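The Table from Bimuvcombe

My aunt left me a table, 400 dollars, and a list.

The dollars went on tires. The table came up from Bimuvcombe on the back of Parry's truck, wrapped in a quilt, and it took him and me and a certain amount of language to get it up the stairs. The list was in an envelope taped to the underside, and I didn't find it until I was lying on the floor looking for the bolt that rattled.

You have to understand that Aunt Mabli (Mabli Skyrme, if you ever bought a raffle ticket south of the river you've met her) wrote lists for everyone. She wrote one for the dentist. So I wasn't shocked, I just rolled over on my back and read it by the light of my phone.

"1. Keep it light. 2. One thing on it at a time, two if you must. 3. Nothing goes down the hole."

That was the whole list! Three items, from a woman who once gave my mother 142 instructions for a house plant.

So I tried. I really did. I cleared off the mail and the good scissors and the bag of onions, and I allowed myself the wire basket, and then, feeling reckless, the sponge. 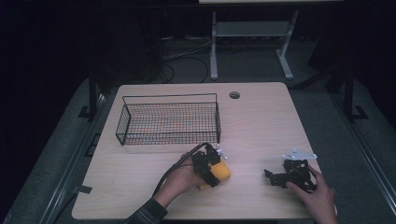

Basket and sponge. Two things, if you must.

It's the hole that got to me, of course. Any normal person would look at it and think, oh, cable, lamp, fine. I looked at it and thought, what did she put down there? I'd eat my toast and look at it. I'd be on the phone with my sister, who wanted to know if I was keeping the table or selling it to the man from Flunetti's, and I'd be leaning over with one eye shut like somebody checking a telescope.

"There's nothing in it," my sister said.

"How do you know what I'm doing?"

"You're breathing funny."

I held out for eight days. On the ninth I dropped a pea down it. Just one, a frozen one, I'm not an animal. I listened for it to hit the floor and it didn't, so I got down on my knees and looked, and there was no pea. I looked under the stove. I moved the stove! Then I went and sat on the stairs for a while and ate the rest of the bag, which I don't recommend.

The next morning I called Parry and asked him, very casually, if my aunt had ever mentioned the table.

"She wouldn't have it in the kitchen," he said. "Had it in the back bedroom at Bimuvcombe with the door shut. I figured it was the varnish."

"What did she keep on it?"

"Basket," he said. "You want that quilt back or can I hang on to it?"

I told him to hang on to it.

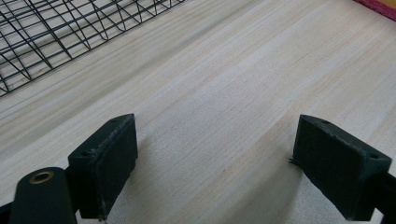 I'd always thought of my aunt as a person with no secrets, mostly on account of how loudly she talked on buses. But now I started going over that table like a detective. I did it slowly, one patch at a time, with my nose practically on it. Past the black wires of the basket there was nothing but pale wood, all those thin slanting lines running off together as if they had an appointment somewhere, and I followed them with my finger until I'd gone a bit cross-eyed. And they were warm. I'm telling you, the wood was warm, the way a chair is when someone's just gotten up from it.

I took my hand away. Then I put it back, because what else are you going to do?

"Aunt Mabli?" I said, and felt like a complete fool, and said it again a little louder.

Nothing. The refrigerator hummed. Downstairs the Edano kid was practicing his trumpet, the same four notes he's been practicing since April. I got up to make coffee, and I was filling the pot when I heard it behind me, a tiny dry click, and then something rolling.

It was the pea. It was sitting in the basket, right up in the corner. And next to it, folded up very small, was a piece of paper in handwriting I'd have known anywhere.

"4," it said. "I told you about the hole. Also, call your sister back, and don't you dare sell to Flunetti."

I called my sister back.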